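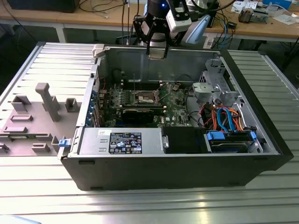 How to Write a Listing for Used Electronics That Sells
by Zamfira Bratu

I've been selling secondhand gadgets on Brolora for a while now, mostly stuff people in Flasholm were going to put out on the curb. Speakers, phones, printers, old computers, one bread machine I still miss. My first listings were terrible! I'd type "works great, no lowballs" and then wonder why all I got was "is this available" and silence. So I started doing it properly, and it only takes me one mug of coffee per item.

Step 1. Find the exact model name

Flip it over, look for the sticker, and copy down what it says letter for letter. "Black printer" gets you nowhere in a search. If the sticker is worn off, try the battery compartment or the inside of a door or lid. I once spent a whole evening selling a Wada radio as the wrong Wada radio, and the buyer was very nice about it, but I had to drive back across town with the cash.

Step 2. Test it, then write down what you tested

Plug it in. Push every button. Then put the results in the listing in plain words: "powers on, plays CDs, tape door sticks." If you didn't test something, say you didn't. People are fine with that if the price matches.

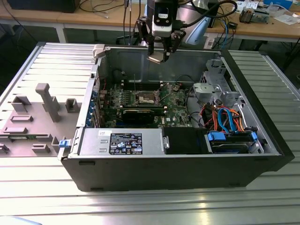
The title is where you say whether you're selling a working thing or a pile of parts, and please don't leave it for the last line of the description. I put FOR PARTS right up front, in capitals, so nobody skims past it. Then I spell out what's there and what isn't. With a desktop like the Dell, the CPU socket is empty, so "no processor" goes in the title too, and "graphics card in the slot" goes in the first line because somebody is going to ask. Same idea for a camera with no battery or a blender with no lid (so many blenders with no lid).

Step 3. Pick a price and a floor

Look up what the same item sold for, not what people are asking. Asking prices are dreams. Say the sold ones land near each other and you decide on $80. Now pick the lowest number you'd be happy with - mine might be $70 - and write it on a sticky note before anyone messages you. Once the haggling starts your brain goes soft, and the sticky note doesn't.
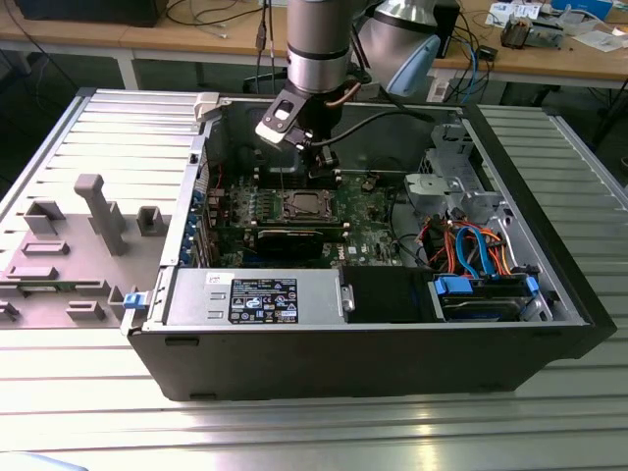 If it hasn't moved after 7 days I drop the price once. If it still sits there, I bundle it with something else, like the Futa keyboard I finally threw in with a monitor in January. Bundles go fast, and they clear a shelf!

One more thing on price: skip "OBO" unless you mean it. You'll get offers anyway, and without it they start higher.

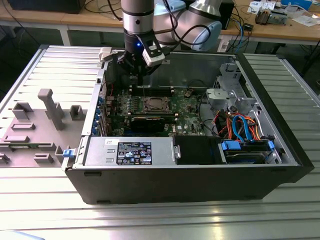

Step 4. Write the description

Keep it short. Mine always go in the same order:

What it is, with the model name
What works
What doesn't, or wasn't tested
What's included (cords, manual, remote)
Pickup area and times

Leave out the life story. I know, I like telling them too, but a buyer on a phone sees 2 lines before they have to tap for more.

Step 5. Clear your own stuff off

Phones, tablets, computers, even some printers hang on to your information. Sign out of your accounts and do a factory reset on anything that has one. With a computer, I pull the drive and keep it if I'm not sure it was wiped, and then "no drive" goes in the listing.

Step 6. Answer fast and meet somewhere busy

The first person who gives me a day and time gets it. I meet at the library parking lot and bring an extension cord if there's an outlet by the door.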